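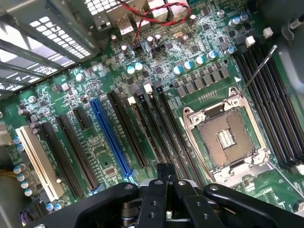
The requisition had to reach Lultham by noon, and Babita Pathak was still on line 4.

Line 4 was jaw sets. The Collet cell took desktop boards apart while they were still in the case, and Vemier quoted 39 days on replacement jaws. She had entered five sets. Traian Marinescu had crossed that out and written two.

"Two gets us to December," he said.

"On memory, yes. You left out the sockets."

He looked at the cell. An old green board was under the gripper, the socket frame up, the pins bare. One touch in the wrong place and the board went from resale to scrap. The resale column paid for the cell, and the scrap column was reviewed every quarter by people in Lultham who had never seen a socket.

"Worn jaws drift," she said. "I change them at 100 hours. The manual has no figure."

"Then Lultham will ask where yours comes from."

"From me."

He typed for a while. In the justification field he put: interval set by operator, see log. He changed two to four, considered it, and moved the difference to next year under Prurnavance, a budget code no one had closed.

"Four and one," he said. "Sign there."

She signed, dated it Thu 6 February, and went on to line 5 — cable, shielded, by the meter.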